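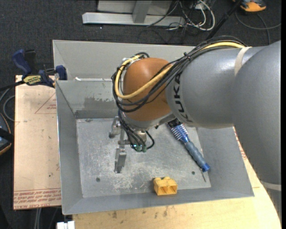
Lettings Negotiator – Kenmont Homes, Prunden

We're a friendly independent estate agency looking for somebody to join our lettings team in Prunden, and we'd love to hear from you if you enjoy meeting people, don't mind a few stairs and can keep a diary in reasonable order (the keys we can help you with!). We've been in the same building on the high street, put up in 1890, and we look after some 200 rented homes in the town and the villages round it, from studio flats to big draughty family houses that we're rather fond of.

You'll be showing people round, taking up references, checking tenants in and out, and answering the phone when a boiler has stopped on a cold December morning. Experience in lettings would be lovely – but if you've worked in a shop, a hotel or a busy reception, please do apply, as we're very happy to teach the rest.

Full driving licence needed. The post is full time, with alternate Saturday mornings and the time given back to you in the week. There's parking behind the office, and we close between Christmas and New Year.

Please send your CV and a short letter telling us a bit about yourself, quoting reference 1142, or drop them in at the front desk. Applications close on 12/7/23.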